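Bultgate 电动起绳机使用评测（24 V 船用型）

发布日期：2024年11月10日
分类：甲板机械 / 起网起绳设备

参测船为一艘 11 米玻璃钢渔船，船名 Hullunik，近岸作业，主要下蟹笼和少量延绳。原装起绳机为液压式，由主机皮带轮带泵，使用年限较长，油封反复渗漏，回油管接头锈蚀严重。船东决定改为电动，选定 Bultgate 的 24 V 型号，4 月装船，至今用满一个作业季，累计起笼 1000 次。本文只谈这一台机器在这一条船上的表现，换到别的船型和别的作业方式，结论需要打折。

一、规格与到货状态

整机分三件：带槽轮和减速箱的主机头、控制盒、脚踏开关。主机头外壳为铸铝，表面阳极氧化后再喷涂；槽轮为不锈钢，两片对夹，夹角可通过垫片调整。铭牌标称拉力 171 公斤，额定功率 700 瓦。说明书给出的拉力是第一层绳、满电压条件下的数值，这一点写在附录里，正文表格没有标注，选型时容易看漏。

随机附件包括一组安装螺栓、两片备用垫片、一支熔断器和一份英文说明书。螺栓材质为 304，在甲板上使用偏弱，我们全部换成 316。控制盒的进线格兰头只适合较细的电缆，而按照 24 V 系统允许压降推算，从电瓶舱到右舷吊臂这段距离需要更粗的线。最后是在控制盒外加了一个接线盒过渡，多出两处压接点，都做了热缩密封。厂家如果把格兰头放大一号，这一步可以省掉。

外包装为双层纸箱加发泡内衬，到货无损。减速箱出厂已注油，油位在观察窗中线。脚踏开关的软管包在一个单独的袋子里，袋上没有料号，丢失后只能凭尺寸描述去补。
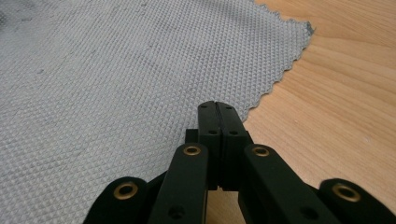 灰色压纹布，边缘为锯齿形剪口。

二、安装

底座孔距与原液压机不同。原来的甲板加强板只有四个孔，其中两个可以沿用，另外两个重新开。玻璃钢夹芯甲板开孔后要把芯材掏空一圈，灌环氧，固化后再钻，这一步与起绳机品牌无关，但经常被省略，结果是一两年后甲板泡水发软。底座下面垫了一块铝板，铝板与甲板之间打密封胶，铝板与不锈钢螺栓之间用尼龙套隔离。

供电取自服务电瓶组，没有接启动电瓶。正极线靠电瓶端装熔断器，再经一个热磁断路器，断路器安装在驾驶室内伸手可及的位置。说明书建议熔断器与断路器二选一，我们两者都保留：熔断器保护线路，断路器供日常切断。负极直接回汇流排，没有借用船上原有的公共负极线，原线截面不够。

整个安装耗时两天，其中电气部分占了大半。液压旧件拆除后，机舱里空出一个泵位，皮带也少一条。拆下的油管必须把两端堵死再搬，残油流进舱底之后非常难清理。

吊臂沿用原件。吊轮是 Parisi 的开口滑车，轴承为滚针式，去年换过，状态良好。需要注意吊轮与槽轮的对中：偏差稍大，绳就会从槽轮一侧爬出来。我们用拉线的办法校正，调了三次垫片才合格。Bultgate 的底座没有设腰形孔，横向没有任何调整余量，只能靠垫。这是本次安装中最不方便的一项。

三、起绳性能

常用绳为含铅沉绳，直径中等，新旧混用。空载绳速偏快，带单笼时绳速下降不明显，带串笼时下降可以听出来，电机声调变低，但没有堵转。在硬底海域遇到挂底时，控制盒的过流保护会在两三秒内切断输出，指示灯转红，需松开脚踏再踩才恢复。保护动作干脆，复位逻辑也合理。旧液压机靠溢流阀限压，挂底时绳仍然绷着，操作者要自己去松阀；现在断电后减速箱自锁，绳同样是绷着的，必须用反转退绳。反转开关在控制盒侧面，离操作位一臂远，戴手套时不好找。建议加装一个外接的反转按钮，控制盒内留有端子，接线图上有标注。

槽轮夹持力与绳的状态关系很大。新绳表面硬而滑，第一周打滑频繁，取掉一片垫片后改善。长了附着物的旧绳夹得很紧，剥绳刀负担加重，偶尔把绳股挑毛。剥绳刀为不锈钢板弯制，边缘出厂时只做了简单去毛刺，我们用细锉重新倒了圆角，挑毛现象减少。 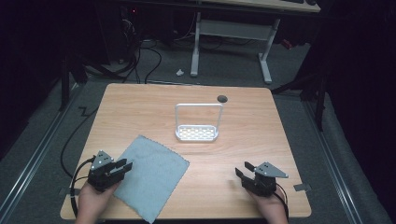

绳径混用的船要格外注意垫片。厂家给的两片备用垫片厚度相同，只能做一档或两档调整，中间没有过渡。我们另外用 316 薄板自制了一片，厚度取其一半，用下来这一档最合适，之后整季没有再动。自制垫片的内孔要与轴肩配合，孔大了会偏心，槽轮转起来有肉眼可见的摆动，绳也跟着左右跳。

脚踏开关为气动式，踩下后通过软管推动控制盒里的微动开关，脚踏本体不带电。这个方案在湿甲板上是合适的。缺点是软管怕压，笼子砸下来有可能压扁，压扁后回弹变慢，松脚后机器要多转一小段才停。我们把软管穿进一段硬质套管，沿舷墙根部固定。未加保护之前出现过一次停机迟缓，没有造成后果，但这类情况不应当放过。

四、电力消耗与发热

700 瓦的额定功率在 24 V 下对应的电流，对小船电瓶组来说并不轻。实际作业是间断的，起一笼、停、倒饵、再起，平均负荷远低于额定。主机怠速时发电机基本可以跟上，停机作业则不行，连续起完一排之后电压表读数下降明显，绳速也随之变慢。打算熄火起笼的船，应当先核算电瓶容量，再考虑这台机器。

发热方面，电机外壳在连续作业后烫手，但未触发温度保护。控制盒散热片朝下安装，与说明书要求一致。有一次为了避让渔获箱，临时把控制盒转成侧装，同样的工作量下盒体温度更高，随后改回。控制盒上方不要堆放雨衣和缆绳，驾驶室后壁那个位置看起来顺手，实际通风不好。

电缆压降实测在可接受范围内，前提是用了加粗电缆。如果按随机附带的短尾线线径一路延长下去，末端电压会低到影响拉力的程度，届时铭牌上的 171 公斤没有参考意义。

五、防护与维护

主机头标称可经受喷水，但没有说可以浸没。甲板上浪时实际受到的冲击比喷水严重，格兰头和轴封是两个薄弱点。季末开盖检查，电机腔内干燥，轴封唇口有轻微磨痕，尚可继续用。减速箱换油一次，旧油颜色略深，放油螺塞的磁头上有少量细粉，属于磨合期的正常量。

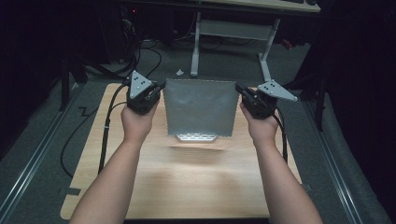
换油口的位置设计欠妥。放油螺塞在箱体底部偏内侧，机器装上底座之后，下方空间只够伸进一把短柄内六角，油盘放不下。我们的做法是用注射器从加油口抽吸，抽不净，底部会残留一层。要彻底换油只能把主机头卸下来，对中又要重新校一遍。合理的设计应当把放油口移到侧面。

涂层在槽轮附近有两处磕碰露底，露底处出现白色腐蚀产物，打磨后补了底漆。螺栓孔周围的涂层完好。不锈钢件表面有浮锈，用钝化膏处理后消失，没有点蚀。日常维护就是收工后淡水冲洗，槽轮缝里的草和贝壳碎片要挑干净，否则第二天夹绳会不均匀。螺栓扭矩首月查了两遍，有一颗略松，补胶后稳定。

备件方面，轴封和轴承均为标准尺寸，可以在普通轴承店买到。控制板为专用件，只能向厂家订。经销商 Sino 的报价单上，控制板价格接近整机的三分之一，到货周期没有给出确定答复。对依赖这台机器出海的船来说，应当考虑自备一块，或者至少保留一条绕过控制板的应急接法。厂家不认可后一种做法，采用后过流保护也随之失效，只宜用于把剩下的笼子收回来。

六、与原液压机的比较

拉力上，液压机有优势，尤其是长时间带重载。噪声上，电动机明显低，作业时甲板两端可以正常说话。漏油问题随液压系统一起消失，舱底水干净了许多。主机少带一个泵，怠速更平稳。反应速度两者接近，电动的启动稍急，带笼起步时有一个冲击，控制板上的缓启动电位器出厂设在最小值，调到中间位置后有改善，再往上调就显得迟钝。

低温下的表现有差别。液压油冷的时候旧机要空转一阵才有力，电动机没有这个过程，上电即可用。相应地，电瓶在低温下容量缩水，本季最冷的几天里，排尾的绳速比排头慢得多。

七、适用范围

适合有较大服务电瓶组、以单笼或短串作业为主的小型近岸船。深水长串、日作业量大的船，仍建议选液压。延绳作业可以用，但需要更换窄夹角槽轮，该件另购，本船没有试过，不作评价。

主要缺点按影响排列：放油口位置、底座无横向调整、反转开关过远、格兰头偏小、控制板备件贵。前三项属于结构设计，用户自己只能部分补救。

下一季计划加装外接反转按钮，并在底座下换一块带腰形孔的过渡板。过渡板图纸已经画好，材料用与现有垫板同牌号的铝板，孔位以现有四孔为基准，横向各留出一个螺栓直径的余量。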